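3.2. El color de la pantalla y la lectura en voz baja

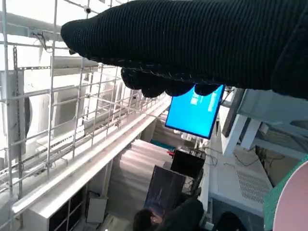
Figura 4. Monitor de marco negro y delgado, con fondo azul cian saturado.

Pocas cosas nos han sorprendido tanto en este trabajo como el peso del fondo de pantalla en el ritmo de lectura. Tkachuk y Pai ya habían descrito el efecto en lectores adultos de prensa, pero con textos muy cortos – apenas un párrafo – y sin variar el tono. En Winalberg pudimos ir bastante más lejos: reunimos 963 lecturas completas de cuentos breves, repartidas entre 14 grupos, y grabamos también el murmullo que muchas personas producen al leer solas.

Ese murmullo es un material riquísimo. Cambia con la puntuación, se apaga en los diálogos y reaparece, con una fuerza que no esperábamos, en las enumeraciones. Con fondo azul saturado las pausas tras la coma se alargaron en más de 100 milisegundos respecto del papel; con fondo crema la diferencia desapareció por completo. Kandasamy propone atribuirlo al contraste y no al tono, hipótesis que retomamos en el apartado 4.

Los textos procedían del corpus Thampi, revisado por Helju Kivi en marzo para eliminar los arcaísmos. Descartamos dos cuentos por su longitud. La anotación de las pausas se hizo a mano – una tarea lenta, pero fascinante – y los desacuerdos se resolvieron escuchando de nuevo la grabación entera, nunca el fragmento aislado.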